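# Greer Tennant would like you to sing louder

I got to the back room at the Casado just after 10 in the morning, which for a musician is the middle of the night, and Greer Tennant was already on her second pot of tea and arguing with a drummer over the phone.

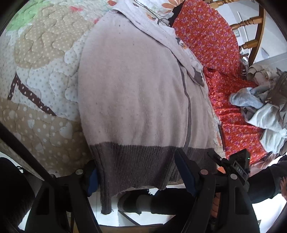

She waved me into a chair and kept going. Something about brushes. When she hung up she said, "That was Euan. He's right, but I'm not telling him until tonight."

If you don't know Greer's name yet, you may know her voice. She sang on both Fallance records, the quiet one and the one with the horns, and in April she's putting out her first album under her own name. It's called *Tultness*, after the town where she grew up, and I've had it on repeat for weeks. (My neighbors have too, sorry!)

I asked her why it took so long to go solo.

"I was scared of the talking," she said. "In Fallance, Hamish did all the talking. Hamish Rankin can tune a guitar and tell you a story about a ferry at the same time. I'd stand there and look at my shoes. Then you're on your own and somebody has to say good evening."

So what does she say now?

"Good evening," she said, and laughed so hard she had to put the cup down.

The album was made at Orngate, Alistair Innes's studio, in three long stretches with a lot of driving in between. Innes likes to record people all together, in one room, with no headphones, and Greer hated it at first. "I said, Alistair, I can't hear myself. And he said, well, sing louder then. I was furious! I went out and sat in the car. Then I came back in and sang louder, and that's 'Harbor Light,' that's the take. You can hear I'm cross in the first verse."

You can, too. It's my favorite thing on the record.

We got onto awards, because I'd promised my editor I would. *Tultness* is up for two regional prizes before it's even in the stores, on the strength of the single, and Greer seems to find the whole business a bit baffling. She went to one ceremony with Fallance years ago and remembers mostly the chicken. "We were at a table behind a pillar. They read out our name and Fraser stood up, and it was only the list of nominees. He had to sit back down. He'd buttoned his jacket and everything."

That's Fraser Morrison, who plays piano on most of the new songs and who, she tells me, has asked that I leave that story out. Sorry, Fraser.

The tour starts small. Euan Kerr on drums, Fraser on piano, Greer on guitar, over 20 nights, and a lot of them in rooms this size. The biggest one holds 2366 people and she doesn't want to discuss it. I tried twice. The second time she got up and put the kettle on again.

What she did want to discuss was the last song, the one without words. She wrote a full set of lyrics for it, three verses, and sang them all the way through at Orngate before throwing them out.

"They were fine," she said. "They rhymed. My mother liked them. But I kept humming it in the car and I never once hummed the words."

Does she still have them?

"Somewhere. Hamish wants them. He can have them if he learns the tune."

Her phone rang. It was Euan again, about the brushes.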